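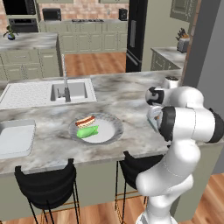 The Fovville 200 Relief Shelter Kit

Hi, I'm Annick Lévesque, and I put this kit together after spending more nights than I'd like on a gym floor with families who had left home in whatever they were wearing. I've worked in emergency shelters for most of my adult life. I kept making the same shopping list over and over, so now it's a product and you can order it in one go.

The 200 is meant for a town hall, a school or a church that might have to open its doors on short notice. Floods, fires, trouble between neighbors that gets bad enough for people to run, it doesn't matter much to the kit. People arrive tired and they need a place to lie down and somebody to write down their name.

What you get

200 fleece blankets, vacuum packed
200 sleeping mats, the thick kind (I fought for these!)
11 privacy screens with folding feet
54 water jugs with taps
Registration cards, wristbands and pencils
Two lockable document boxes
Battery lanterns and spare batteries
A laminated floor plan guide

Everything ships in rolling crates that go through a normal door. I tested that on the side door of our old building in Resden, which is a mean little door, and they made it with room for my knuckles.

About the registration cards

These are my favorite part and I know that sounds odd. Each card has a tear-off stub with the same number, so one half stays at the desk and the other goes with the person. The first version had a space for a street address right at the top, and Bit-na Jin, who ran the desk with me in September, told me to move it. She was right. People who have just lost a house freeze up at that line. Now we ask for a name and who they're looking for, and the address goes on the back.

The cards come in English and French. If you need another language, write to me before you order and I'll see what we can print.

Setting up

Four people who have never seen the kit can have the mats down and the screens up in an hour or so. Start with the desk and the lanterns. Put families along the walls and keep the middle open, or you'll be stepping over feet at 3 a.m. like I did.

Storage

Keep the crates dry and off the floor. Take the batteries out of the lanterns! I forgot once and had to scrub every single one with vinegar.

Refills

Blankets, cards and batteries are sold separately as the Sturnico refill pack. Mats can be wiped down and used again.

Ordering

Raymonde Cloutier handles orders and invoices, and she'll hold a price for you while your council makes up its mind. Delivery is to the ground floor only. For a demo crate, ask for Tanner Tremblay.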